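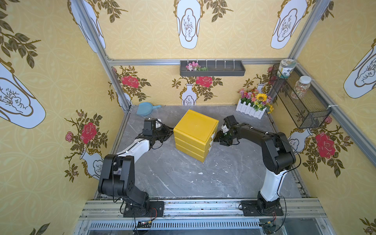 Search this site Enter keywords Go

Fluvton Community Garden School
Home Gardening Short Course: Handout 4, Seed Storage and Reading the Packet

7 January 2025 | Course notes by the Fluvton teaching desk
Shares 4 Comments 0

What this session covers

Most households that grow anything end up with a heap of half-used seed packets. There is a whole aisle of products promising to fix this, and a whole genre of articles promising that a colour-coded box will make you a better gardener. I doubt it. A tidy box makes packets easier to find. Whether the seed inside comes up depends mostly on how old it is and where the box has been sitting.

So treat the storage advice below as housekeeping. The part about the label matters more, and people tend to skip it.

1. The packet itself

Bring one packet to class and read all of it, both sides, before you open anything. Imported packets are fine to bring. If you can't read the language, look for the Latin name, which is the same everywhere.

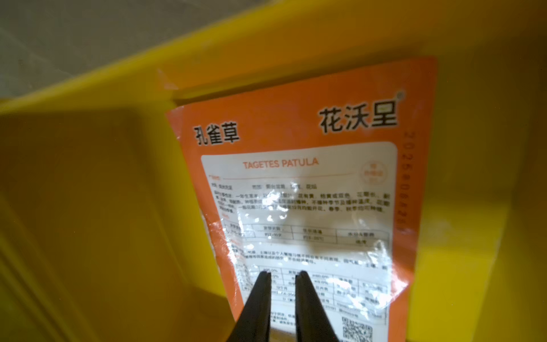

Photo: Fluvton course files

Tagetes patula is French marigold, in spite of the fact that it comes from Mexico and Central America. The common name is printed in Chinese at the upper left of this packet (孔雀草), with the Latin in orange capitals on the white panel. If your packet says Tagetes erecta, you have African marigold, also from the Americas, and a much taller plant. Common names are poor evidence. Write the Latin one in your notebook.

Things to look for on any packet:

- Latin name, and the variety if given
- Packing date or "sow by" date
- A batch number, often printed along a margin. Don't mistake it for a date without checking. Some start with a year and some only look as if they do.
- Tables of percentages. On many packets these cover purity, germination and moisture.
- Flower colour

On germination figures: they describe a sample tested before sale, under good conditions. Your windowsill is a different matter, and so is the same packet after two summers in a shed. I would not plan a whole border on a printed percentage. A QR code may lead to growing instructions or to a shop page, so copy down what you need while the link still works.

2. Containers

Last term's class compared notes on stacking tubs, drawer units and old biscuit tins. The Jumunness stacking range and the Uvetti drawer set both had their supporters. I could not see that either kept seed better than a jar with a decent lid. Cool, dark and dry is the whole requirement, and a pretty box on top of the fridge meets perhaps one of the three.

Stacking tubs look neat and hide their contents. Drawers let you get at the bottom layer without lifting the rest, but many don't close tightly, so damp gets in. Pick one drawback and live with it.

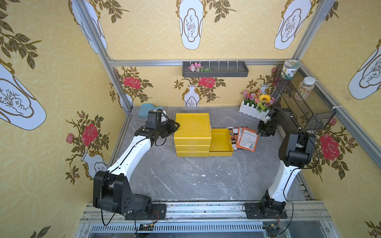
Fig. 2. Closed stack, open tray and three packets laid out for sorting.

The open tray is the piece I would keep if I had to give up the others. Sorting goes faster when packets lie flat and you can see the fronts. Try this order:

a) Take everything out.
b) Read the dates. Put anything undated in the tray.
c) Group the rest by sowing month, then by Latin name.
d) Test the undated ones on damp paper towel before you give them space.
e) Close the containers and label the outside — a stack of matching lids tells you nothing.

Alphabetical order by common name is popular and I have never seen the use of it. You sow by season.

3. Exercise for next week

Sort what you own into "this season", "test first" and "compost". Count ten seeds from one old packet onto damp paper towel, fold it, keep it somewhere warm and check it daily. Record how many sprout and on which day. Ten is a small sample, so don't make too much of the difference between six and seven.

Marigold usually shows within a week or so in warm conditions. Parsley can take three or more, so choose something quicker if you want a result to bring in.

Readings: Chan course reader, the section on dry storage. Skip the pages on vacuum sealing unless you already own the equipment. The December handout on saving your own seed is still available at the front desk.

Share this page Print 0 comments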